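# 招人啦:来和我们一起教机械臂拆装电脑

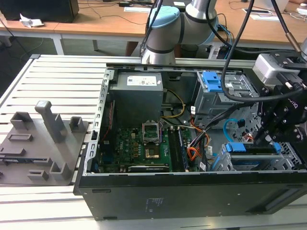

Malsha Ranasinghe

先说重点:我们在找愿意花时间坐下来(大部分时候是坐着),手把手遥操作机械臂、给学习系统攒示范数据的人。有报酬,不要求会写代码,也不要求你是机器人专业的。只要你手稳、有耐心,愿意把同一根内存条插上、拔下、再插上,就请往下看!

我在 Devarstead 带数据采集这一摊。项目内部叫 Atum,目标说起来很简单:让机械臂学会台式机的拆装和检修,比如取内存、装 CPU、插拔 SATA 线、把硬盘架抽出来。做起来嘛……机箱里面的线才是真正的麻烦。一束线软塌塌地搭在主板边上,人伸手一拨就过去了,根本不过脑子,可机械臂得从很多很多次示范里才能慢慢摸到一点门道。所以我们需要人,需要很多双不一样的手。

## 你来了要做什么

机箱侧躺在铝型材台面上,侧板拆掉,开口朝上,左边摆一块 3D 打印的灰色夹具板,上面有几个托座和一个长条槽。你坐在操作位,用主手控制机械臂和夹爪完成指定的任务,系统同步录下动作和画面。一条示范短的不到一分钟,长的(比如要绕开线束去够插槽的那种)可能要好几分钟。

这一轮一共要收 2000 条合格示范,分几类任务:

- 内存:取出、放到托座、再装回去,目标 700 条
- CPU 插座:合上和打开金属扣架,目标 510 条
- 走线:把挡路的线拨开,完成后再归位,目标 267 条,这类最难,我们按难度另外加钱
- 剩下的名额留给硬盘架、扩展卡,还有一些我们临时想到的怪题目

每做完一条,你要在平板上点一下“成功”“失败”或者“部分完成”,再写一句备注。备注随便写,大白话就好。“夹歪了,重来一次才进去”这种句子对我们特别有用,比空着强一百倍。失败的示范也照样计费,请千万不要为了好看把失败的删掉!我以前删过(那时候我还是新人),后来被 Shiuli Mondal 逮到,整整补录了一下午。

另外,每次开工前要花一点时间换布置:机箱转个角度,线重新摆一摆,换一台别的机箱。听着琐碎,其实我个人最喜欢这一段。数据要是每条都长得一模一样,模型学到的东西换张桌子就不灵了,那大家就白忙了。

## 我们想找什么样的人

自己装过电脑的,优先。没装过也行,我们有半天的培训,会让你先用自己的手把整套流程走两遍,再上机械臂。修过手机、做过模型、拉过小提琴、会绣花的,都欢迎来试,目前做走线做得最顺的一位同事以前是修表的。

左撇子请一定要来,我们现在的数据右手味儿太重了。

几个硬条件也得讲清楚:

- 年满十八岁
- 每周能来至少两个半天,连续来四周
- 能接受操作过程被录像(主要拍台面,有时会带到你的腿或者手,脸不会用进数据集)
- 遵守现场安全规则,机械臂上电的时候手不进工作区,这一条没有商量

戴眼镜没关系。容易头晕的朋友请提前说一声,盯着屏幕操作的时候个别人会不太舒服,我们可以把你安排到标注那边。

## 报酬和时间

按半天结算,走线任务另有补贴,培训那半天也照付。具体数字在回信里发给你,因为不同任务组不一样,写在这里反而说不清。交通费凭票报销。茶水间有咖啡和饼干,咖啡一般,饼干不错。

场地在 Zonance 楼里,从侧门进,上二楼。门口的门铃经常不响,到了直接给我发消息就好。上午场和下午场都有,你自己挑,排好之后尽量别改,因为同一套设备后面还排着别人。真要改也行,提前一天告诉 Tamsin Maihi,她管排班表。

## 经常有人问的

**会不会把东西弄坏?**
会的,很正常。机箱和配件都是专门拿来折腾的旧货,插座针脚弯了、卡扣断了,跟我们说一声,换一个接着来,不用你赔。

**我以前没碰过机械臂,会不会拖后腿?**
新手的动作我们也要!老手太利落了,几乎不犯错,模型反而看不到“对歪了以后怎么救回来”。头两天慢一点完全没问题,也没有人会在旁边掐表。

**数据之后会给谁用?**
先用在 Atum 自己的训练里,之后有一部分会和合作方 Dewan 共享。签字之前会给你一份说明,讲清楚录了什么、存多久、怎么撤回。看不懂就问我,问到懂为止,不想签也完全可以。

**能带朋友一起来吗?**
可以一起报名,但操作位一次只坐一个人,另一位可以先帮忙换布置,然后轮换。

## 怎么报名

直接给我写信或者在招募页面留言,标题写“Atum 示范”加你的名字。信里告诉我三件事:你哪几个半天有空,惯用哪只手,有没有拆装过什么东西(拆了没装回去的也算,请如实交代,我很爱看这种故事)。简历不用附。

我会尽快回,最忙的时候可能要拖上几天,别急。之后会约你来试一次,半小时左右,取一根内存条、放进托座就行。试完双方都觉得合适,就排进培训。

对了,穿着随意,但请不要穿袖口很宽的衣服,长头发麻烦扎一下。手链和戒指进门先摘掉,门边有小盒子可以放。

2022年8月26日发布,招满之前一直有效。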